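The Steltside Open, or how I spent three days yelling at a hard court

I told myself I was going to take this week off from writing about tennis. I have a basement to paint and a dog who needs his shots. But then my brother-in-law had a spare pass for the Steltside Open, and you don't say no to a small tournament twenty minutes from your house, so that's where the week went.

If you've never been to one of these little events, go. The tickets cost less than parking does at the big ones. You sit so close that you can hear the players muttering at themselves, and on the outside courts there's just a rope between you and the baseline. I had a kid next to me on the first morning who asked for a sweatband after every single changeover. He got one in the end, too!

Anyway, I came to see Jayson Lagman. Regular readers (hi, Mom) know I've been going on about him since spring. He came in ranked 675 in the world, had to play qualifying, and had a taped thumb on his left hand that made his two-handed backhand look like something he was doing under protest. I figured he'd win a round, maybe, if the draw was kind.

The draw was not kind. His first main draw match was against Pringle, the third seed, who serves like he's trying to knock a shed over. I've watched Pringle a few times and I never enjoy it much. It's all aces and forehands and towel, aces and forehands and towel. He won the first set 6-2 and I don't think Lagman got a clean look at a return until the fifth game. The guy behind me left to get a pretzel and didn't come back.

Then Lagman did the thing I've been begging him to do for months, and moved back. Way back, practically into the flower boxes. He started chipping everything deep down the middle and just making Pringle hit one more ball. It wasn't pretty at all. There was one rally in the second set that went 21 shots, and I only know that because the woman with the scorebook next to me was keeping track of the long ones (she had a different color pencil for them). Pringle ended it by dumping a drop shot into the bottom of the net, and he looked over at his coach like somebody had moved it on him.

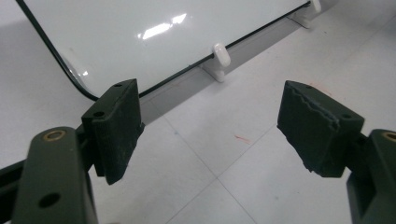

After that he was a different player. His first serve went missing, he started rushing between points, and Lagman broke him at 4-all with a backhand return up the line. With the bad thumb! I stood up and spilled iced tea on my shoes. He served out the set at love, and the third was over fast, 6-3, with Pringle hardly chasing anything wide by the end.

I've read a couple of comments since saying that Pringle tanked. I don't buy it. I was there, and what I saw was a big guy who'd run out of ideas and legs in about that order. It happens on a slow court. They resurfaced all of these last year, and the players have been grumbling ever since that the ball sits up. If you've built your whole game on free points you're going to have a long afternoon.

The quarterfinal was the one that wore me out. Lagman got Soter, who is the exact opposite kind of problem. Soter doesn't hit anybody off the court. He just stands there being annoying, slicing, floating, coming in behind nothing much and somehow knocking off the volley. I love watching him when he isn't playing someone I'm rooting for. He was 20 when I first saw him play, at a college match in the rain, and he had the same floppy hat and the same habit of bouncing the ball off his shoe before he serves.

They split the first two sets, both in tiebreaks. The third set alone took 79 minutes. I could go through it game by game but I'd be here all night, and my notes get pretty unreadable after the sun came around to our side of the stands. Lagman had two match points at 5-4. On the first he went for too much on a forehand and missed it by a foot. On the second he hit a good serve, a really good one, and Soter got the rim of his racket on it and the ball plopped down an inch over the net. What do you do about that? You laugh, I guess. Lagman did, to his credit. I didn't.

Soter held, then broke, then held again, and it was 7-5 and done. They gave each other a proper hug at the net and stood there talking for a while, which you don't see a lot of in the televised stuff.

I stayed for the semifinals but my heart wasn't in it. Soter lost his in straight sets to a lefty I'd never heard of before this week, and I had a sandwich. By Sunday I was back home with a paint roller, following the final on my phone, and the Clokura app kept freezing on me at deuce. I've paid for that thing two years running and I'm this close to going back to listening for my neighbor's TV through the wall.

So where does this leave Lagman? He'll move up the rankings some, enough I hope to skip qualifying at a few of these. He needs to get that thumb right before he does anything else. And I'd like him to keep playing from back there against the big hitters, even though I know he hates it. He said as much on his way off the court after the Pringle match, when somebody's dad told him he'd played smart. He said it felt like playing from the parking lot. Fine by me! Play from the parking lot!

The second serve still bothers me. It's a soft, loopy thing, and Soter was standing well inside the baseline for it all through the third set. If there's a fix, he's got a few weeks of practice to find it before the indoor season starts up, and I'd honestly take fewer tournaments for him this fall if it meant he came out with something he could lean on at 30-40.

A few leftovers from my notes:

The ball kids were terrific, especially the tall girl on Court 3 who caught a smash one-handed and kept a straight face.

The chili dogs have gone downhill. Get the lemonade instead, and get it before the first match, when the line is short.

Whoever was in charge of music at the changeovers has one playlist and I now know all of it.

Bring a cushion. I say this every September and every September I forget mine.

I'm told the doubles final was the best match of the week, and I missed it completely, so if anybody was there please tell me about it in the comments. The dog is getting his shots tomorrow and I'll have an hour to kill in the waiting room.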